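Updated 2019-05-30

## Clearing out a spare bedroom before a move

Start with the room you use least. For most people that's the spare bedroom, and it can be done in an afternoon if you don't stop to read old letters.

You will need:

- boxes, all the same size
- a thick marker
- packing tape
- a notepad

1. Open every drawer and closet door before you touch anything. Write down what kinds of things are in there.
2. Make up the bed with an old blanket and use it as your sorting surface. It saves your back, and you have to finish before anyone can sleep there.
3. Bring out the small stuff first. Leave books and clothes for later.
4. Sort into keep, give away and trash. Anything you can't decide on goes back on the bed until the end.

Do one drawer at a time. When I moved from Centhorpe to Markell I emptied the whole dresser at once and was still at it after midnight.

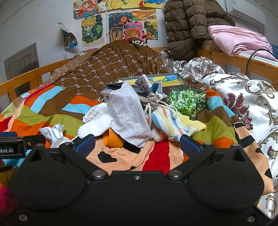
Noreen Carroll wrote in to say she skips the give-away pile and posts each thing online the same night, and that she made $240 in May that way. That works if you have a few weeks. If the truck is already booked, stick with one donation box and drop it off when it's full.

Number each box on two sides and write the same number in the notepad with a short list of contents. My last move came to 38 boxes, and the notepad was the only way I found the can opener.

Tape the bottoms twice. Keep books in the smallest boxes you have, and don't fill any box past what you can carry down a flight of stairs.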